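What a Small Rental Outfit Learned About Budgeting for Robots

I went into this one expecting to talk about prices, and I came out with four pages of notes about bedrooms. My host looks after equipment buying for Gedholm, a firm that rents out furnished rooms, and she's been planning for a housekeeping robot since September. She'd asked me not to use her name, so I won't, but she talks fast and she laughs a lot (mostly at her own spreadsheets).

I asked how the budget started. "With the wrong number!" she said. "I put down the price of the machine and felt great for a whole afternoon." Then the quote from Vastau came in with a line of 3,679 dollars for setup, spare parts and training, and that was before anybody had talked about a service plan.

She'd looked at two suppliers, Vastau and Trokodberg, and I wanted to know how she picked between them. She hasn't yet. Trokodberg leases by the month, and she likes that a lot, but the lease runs 60 months and she can't picture what these things will look like by then. "Would you sign up for a phone that long? I wouldn't."

What surprised me was how much of her plan is about the rooms. Gedholm has around 50 of them, and she wants to start with 4. She keeps a list of the chores for each one: bedding, clothes, floors, whatever a tenant has left out. Clothes are the part she worries about. "A vendor will show you a folded towel all day long," she said. "I want to see a shirt on a hanger go into a wardrobe - and then I want to see it again with the plastic still on."
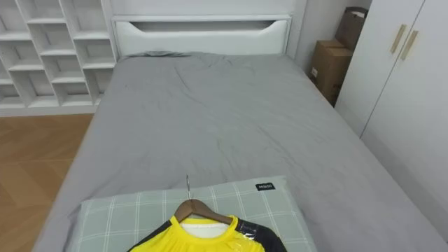
So she's writing that into the trial, and she wants it done in furnished rooms with the beds and cabinets left where they are. The advice came from a friend at Huỳnh, a laundry company that bought its own equipment a while back and had to pay for a second round of testing. She has set money aside for that too, plus staff hours, which I'd never have thought of. Somebody has to be there while the trial runs, after all, and that somebody gets paid.

I asked when she'd make up her mind. She pulled up the spreadsheet again, scrolled for quite a while and said she still needs a price on replacement batteries from both suppliers before she'll sign anything.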